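Progress report: Parkdale Racket Sports Development Program
Period 2, submitted 08/09/2025
Prepared by Siobhán Daly, program lead
For: Khang Kim, grants manager, Oser Fund

14 shares | 2 comments

1. Status

The program is on schedule against the revised work plan agreed in March. Of the four work packages, one is complete (court resurfacing), two are in progress (coach training, junior squad) and one has started later than planned (shuttle speed and wear testing). Spending is within the approved budget for the period. One transfer between budget lines is requested in section 7.

2. Courts and lighting

Resurfacing of courts 1 to 4 at the Parkdale hall is finished. The old vinyl was lifted, the subfloor was leveled and the new mat system was laid over a foam underlay. The contractor, Mak, corrected two seams on court 3 where the mats had lifted by a few millimeters at the back boundary line. The correction was inspected after a week of normal play and signed off. No further movement has been recorded.

Lighting was not part of the original application. During resurfacing it became clear that the fixtures over courts 2 and 3 sat directly above the service lines, and players receiving a high serve were looking into them. The fixtures were moved to the gaps between courts. The cost was met by the club and has not been charged to the grant. Light levels at floor height are now even across all four courts, with a drop near the east wall that does not affect play inside the lines.

Net posts on court 4 are still the old pattern. They hold the correct height at the posts but the cord loses tension over an evening and the center drops below the required height. Replacement posts are on order. Until they arrive, the cord on court 4 is checked and reset between sessions.

3. Junior squad

The squad has 31 registered players, against a target of 33. Two places were left open after the second trial because the coaches did not consider the remaining applicants ready for three sessions a week. Those applicants were offered places in the Saturday improver group and will be seen again at the next trial.

Attendance has been good on the two evening sessions and weaker on the early morning one. The morning session will be kept through the end of the period and then reviewed. Bello Balogun, head coach, has proposed replacing it with a longer weekend session, with the second half given over to match play. This would use the same number of court hours and has no budget effect.

Training content in this period was split as follows:

– Movement and footwork, mainly split step timing and recovery to base after rear-court shots.
– Doubles rotation, front and back to side by side, with the change called by the rear player.
– Serve and return, with emphasis on the low serve under pressure.
– Physical work, two short blocks a week, no equipment beyond bands and mats.

Doubles rotation has taken longer than planned. Pairs who play together regularly rotate well in drills and revert to fixed sides in matches when the rally speeds up. The coaches have started running rotation drills with a third feeder so that the pace is closer to that of a match. Results of this change will be given in the next report.

The squad entered the regional team event and finished second in its group. The girls' doubles pairs won all their group matches. The mixed pairs lost two matches in deciding games. Full match records are held by the program and can be supplied on request.

4. Coach training

Six assistant coaches have begun the level one course. Four have completed the practical assessment and the remaining two are booked for the next available date. Wing-sze Hsu is mentoring all six and has observed each of them in at least one live session. Her notes identify group management as the main area for improvement: new coaches tend to stop a whole court to correct one player. The mentoring plan now includes a session on correcting individuals while the drill continues.

All coaches, paid and unpaid, hold current safeguarding certificates. First aid cover has been in place at every session.

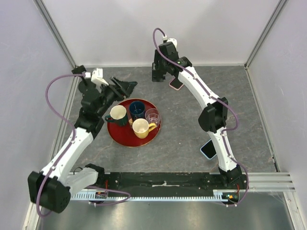

Round red tray with four drinking vessels on a gray stone-patterned surface.

5. Shuttle testing

This work package compares the feather shuttles now used for squad sessions with a synthetic alternative. The aim is to find out whether the synthetic shuttle can be used for part of the training week without affecting shot technique, and what the saving would be.

The start was delayed by the late delivery of the synthetic stock. The full order of 2000 shuttles has been received and stored in the equipment room, which is kept at a steady temperature. Feather stock is stored separately and humidified before use, as it was before the trial.

The method has been settled. Each test session uses one shuttle type throughout. Coaches record the number of shuttles removed from play and the reason: broken feather or skirt, loss of shape, loose base or wrong speed. Speed is checked at the start of each session with a full underhand stroke from the back boundary line, by the same player each time where possible. Players fill in a short form on feel and flight.

Only a small number of test sessions have been held so far and no conclusions on durability should be drawn from them. Early player comments are that the synthetic shuttle is acceptable for clears and drives, and less so for net shots, where it does not turn over as quickly. Dalia Toom is collating the forms and will analyze the records once both shuttle types have had equal time on court.

6. Bookings and public sessions

The Plakard booking system replaced the paper sheet for all public court time. Uptake was quick among regular players and slower among the over-60s group, who continue to book by phone. Phone bookings are entered by desk staff and this will continue for as long as it is needed.

Court use on weekday evenings is nearly at capacity. Weekday afternoons remain underused. A low-price afternoon slot for students is being tested and early figures will be included in the next report. No-shows have fallen since a reminder message was added the day before each booking.

7. Budget

Spending on resurfacing closed slightly under the approved figure. Coach training is on budget. Shuttle testing is underspent on staff time as a result of the late start, and this will be recovered in the next period.

We request approval to move the unspent resurfacing balance to equipment, to cover the replacement net posts on court 4. The supplier's quote is attached as Annex B. No increase in the total award is requested.

8. Risks

Hall access: the building owner has given notice of roof work at a date to be confirmed. If two courts are closed at once, squad sessions will take priority and public sessions will be reduced. A neighboring school hall with two marked courts has been approached as backup.

Coach availability: two assistant coaches expect to change their working hours. Cover is available for evenings and limited for mornings.

Shuttle trial: if the feather stock runs out before the trial ends, the replacement batch may differ in speed. Tubes from the present batch have been set aside for the remaining test sessions.

9. Next period

– Install and check net posts on court 4.
– Complete the remaining two coach assessments.
– Hold the third squad trial and fill the open places.
– Complete the shuttle test sessions and issue a written analysis.
– Decide on the morning session.

Annexes: A, attendance summary; B, net post quote; C, shuttle record form.

2 comments | Share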